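Pasero-Greifer: Datenblatt zum Teildatensatz „Essstäbchen“

Stand: 30. April 2024
Verantwortlich: Alaric Kasprzak, Gemeinschaftswerkstatt Zimthorpe
Umfang: 1.604 Episoden

Gegenstand
Der Teildatensatz enthält Aufnahmen des handgeführten Greifers Pasero, der in der Werkstatt Zimthorpe im Eigenbau entstanden ist. Die Kamera ist am Greifer montiert. Aufgabe ist das Aufnehmen hölzerner Essstäbchen von einem gedeckten Rundtisch und das Einstellen in einen Besteckhalter aus beigem Kunststoff.

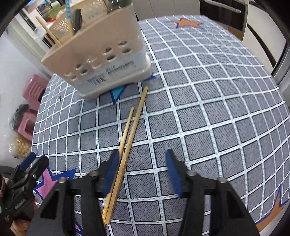 Greiferaufbau
Zwei schwarze Finger mit blauen Gummiauflagen, offen am Gehäuse verschraubt. Die Auflagen sind als Verschleißteile zu behandeln. Konstruktionsdaten liegen im Verzeichnis „gresulon“; Änderungen an der Fingergeometrie sind dort vor der nächsten Aufnahmereihe einzutragen.

Aufnahmebedingungen
Erfasst wurde in einer Wohnküche. Hintergrund und Tischdecke mit Gitter- und Sternmuster wurden nicht vereinheitlicht. Infolge des weiten Bildwinkels erscheinen gerade Linien zum Bildrand hin gekrümmt; eine Entzerrung ist nicht erfolgt.

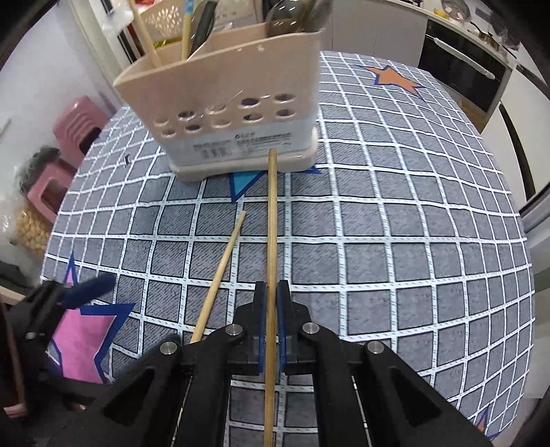 Abb. 2: Geschlossener Greifer mit Stäbchen, dahinter der Besteckhalter.

Einschränkungen
44 Episoden sind ohne Greifweite gespeichert und in der Indexdatei gekennzeichnet. Für Metallbesteck liegen keine Greifdaten vor. Eine Ergänzung ist für Juni vorgesehen.

Kontakt
Fehlermeldungen sind an Ignacio Rosenthal zu richten, unter Angabe der Episodennummer.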